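Workshop notebook, July - the long tray

Bench 3, 8.30 in the morning. The white plastic tray is on the wooden top and has been voted, by me, the new home for the Prallora bits. 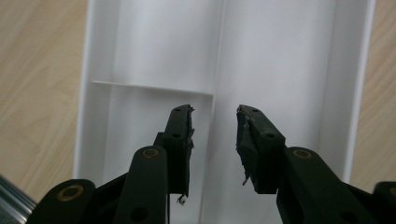

What goes in it

Anything out of the Droltine drawer that still has a label. Anything without a label goes back in the drawer, where it has been happy for years.

Dividers: the Steneck ones are 100 mm and I ordered 19, for reasons I did not write down. Will cut a few and see.

Wipe the tray before filling. Washing-up liquid, no solvent - we remember the last tray.

Still to do

Label the short end. Ask Kaushik for the lid they left off the order, again. Find the good marker pen, or admit it has gone.

Tea at 11, then the drawer.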